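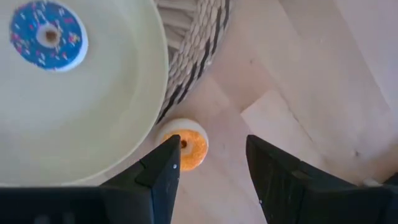
Setting Up a Tabletop Pick-and-Place Station: Working Rules

Written by Remedios Segura. Last revised Mar 4, 2026.

These rules apply to any bench where an arm moves light objects between a surface and a dish, plate or tray. They assume a two-finger gripper with a wrist camera and an operator within reach of the stop button. They do not replace the risk assessment for your arm.

Before you power on

1. Walk the reach of the arm. Anything inside it is either part of the task or has to go. Cups, phones and loose tools are the usual offenders.
2. Check the stop button by pressing it. Release it, confirm that the arm stays still, then reset.
3. Look at both fingertips. Wipe off dust and tape residue. If a finger moves when you push it sideways by hand, tighten it before running.
4. Load the Graltov profile for the station. Do not edit a profile that another bench is using – copy it first and rename the copy.

Placing the objects

Toy food is a good first set. Toy donuts are thick enough to grip across the side, and two icing colors, such as blue and orange, make it easy to tell in the log which one was meant. Put one on the plate and one on the bare table. The plate rim is the part most likely to be struck, so a start position close to the rim is worth including once the open-table grasp is reliable.

Woven mats and baskets need extra clearance. Cord can catch on a fingertip, and a caught cord drags whatever is next to it. Keep the approach vertical near a woven edge and do not close the fingers over it.

Leave the wood grain and board seams alone. Covering the table with plain paper gives cleaner images but hides problems you will meet later on a real table.

Setting the motion

1. Start at low speed. Our limit for a new layout is 300 mm/s at the wrist, and it stays there until the layout has been signed off.
2. Open the fingers fully before descending. Wide clearance on both sides of the object matters more than cycle time.
3. Descend in two stages, with a pause above the object. The operator confirms the target in the wrist view during the pause.
4. Close on force, with position as the backup limit. Hard toys tolerate a lot, but the setting tends to be reused on things that do not.
5. Lift straight up before any sideways move. This applies on the plate as well as on the table.

Logging

Record the layout name, the profile, the operator and the result of each attempt. Pleltance accepts up to 2000 attempts in one file; split by layout well before that. Mark a failed grasp as failed even when the object ends up in the right place. Ignacio Villalobos reviewed layout 269 in September and had to discard it over this point.

When to stop

Stop the run if a finger touches the rim, if the mat shifts, or if the wrist view freezes. Note the attempt number, retract the arm by hand control and reset the layout from the start. Two stops on the same layout mean the layout is wrong – move the objects before changing the profile.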